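Does cranberry juice do anything for cystitis, or is it a myth?

Posted January 20, 2021 in Women's Health, 1,634 views

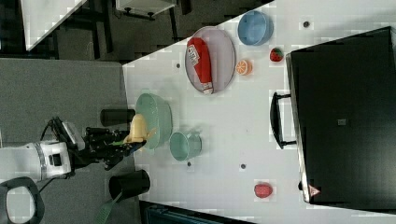 Orange slice, strawberry and ketchup on a white table

Hello all, hoping someone can put my mind at rest. I've had cystitis twice since June, both times after a weekend with my partner (sorry if that's too much detail!), and my mum swears by a big glass of cranberry juice every morning. My sister says it's an old wives' tale and I'm just drinking sugar. I don't have symptoms at the moment - I'd only like to stop it coming back. Does it work, and is there anything else worth trying?
fallville_jo

Nelli Valtonen
Oh you poor thing, I had years of this so you have my sympathy. Your mum and your sister are both a bit right. Cranberry won't clear up an infection you've already got, but there is some evidence that it helps certain women get fewer of them. If you do try it, go for unsweetened, and check with your pharmacist first if you take warfarin. What my nurse told me was to go for a wee soon after sex, drink plenty of water and never hold on when you need to go. If you use spermicide, mention it to her too, as it can make things worse. And do see the GP if it keeps coming back - straight away if you get a fever, back pain or blood in your wee, or if you might be pregnant.

Turunen110
Never did a thing for me, tasted horrible as well. Water and cotton knickers.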